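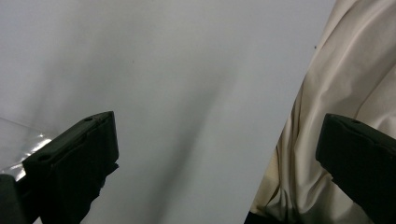 *Les deux doigts de la pince ouverts, tissu beige à droite, film transparent en bas à gauche. Vue de la caméra embarquée.*

**Projet Trallero – rapport d'avancement, mars**
Destinataire : Anel Engelbrecht, fonds Herley
Rédaction : Funmilayo Uzor, pour l'équipe perception et commande

## Où nous en sommes

Le rapport précédent promettait une segmentation du tissu « robuste en conditions courantes ». La formule était de moi et je la regrette un peu. Le module trouve désormais le bord d'une étoffe posée sur un fond clair et propose un point de prise en un temps compatible avec la boucle de commande. Les conditions courantes, elles, continuent de se défendre.

Le lot 1 (acquisition et synchronisation) est terminé. Le lot 2 (perception) est livré dans une version que Petro Demchenko qualifie de « fréquentable », ce qui, chez lui, vaut recette. Le lot 3 (planification de la prise) a démarré avec du retard, dont il est question plus loin.

## Perception

Le tissu beige sur surface gris pâle reste notre cas de référence et notre principal sujet d'humilité. Une ombre large et diffuse n'a pas de contour, mais l'ancienne version du réseau lui en trouvait un, avec une belle assurance. Temitope Ugwu a repris l'apprentissage en faisant varier l'éclairage de façon plus brutale, et les faux bords dus aux ombres ont presque disparu de notre jeu de validation. Les plis profonds posent encore problème : le réseau prend volontiers un creux brun pour la fin du tissu, et propose une prise en plein milieu de l'étoffe.

Le plastique transparent est un chapitre à part. Ses reflets saturent l'image par plaques, et ce qui se trouve entre les plaques est, pour le logiciel, du fond. Nous avons cessé de vouloir le segmenter proprement. Une classe « zone douteuse » le recouvre, et le planificateur a pour consigne de passer au large. C'est peu glorieux, mais le comportement est prévisible et il se teste.

Les doigts de la pince sont masqués à partir de l'ouverture mesurée. Le masque fixe du prototype convenait parfaitement tant que la pince ne bougeait pas.

## Planification et commande

Le planificateur Clitotari reçoit maintenant une carte de confiance au lieu d'un point unique. Il garde 3 candidats par image, les suit d'une image à l'autre et n'engage la fermeture que si le meilleur reste stable. Ese Danladi a écrit le suivi, puis l'a récrit après avoir constaté que deux candidats voisins échangeaient leurs identifiants au moindre mouvement du poignet. Le symptôme était une hésitation que nous avions d'abord attribuée, avec tact, au matériel.

Le seuil de stabilité est réglé à la main. Nous voudrions l'apprendre à partir des démonstrations, mais il faudrait pour cela que les démonstrateurs hésitent aux mêmes endroits, et ils n'y mettent aucune bonne volonté.

## Outillage

L'outil de relecture Edet permet de rejouer une séquence avec, côte à côte, l'image de la pince, le masque et la décision du planificateur. Chaque modification du code est désormais rejouée sur 100 séquences de référence avant d'être intégrée. Le premier passage a révélé 2 régressions que nous avions nous-mêmes présentées comme des améliorations. Elles sont corrigées.

## Retards et difficultés

- Lot 3 : deux semaines de retard. L'horodatage des images et celui de la commande n'utilisaient pas la même horloge, et tout ce qui avait été enregistré avant la correction a dû être réaligné.
- Annotation : les consignes sur les bords de pli étaient ambiguës. Petro et Temitope les ont récrites ensemble, et se parlent toujours.
- Documentation : en cours, au sens que chacun connaît.

## D'ici au prochain rapport

1. Distinguer pli profond et bord réel, en exploitant le mouvement de la caméra (Temitope).
2. Brancher la zone douteuse sur la vitesse d'approche, pour ralentir au lieu de s'arrêter net (Ese).
3. Figer le format des séquences Edet et publier le convertisseur en interne (Petro).

Nous demandons au fonds une décision sur un point : le report de la recette du lot 3, de deux semaines également. Le budget n'est pas touché. Les séquences réalignées sont déposées dans l'espace partagé, avec une note de lecture courte.

F. Uzor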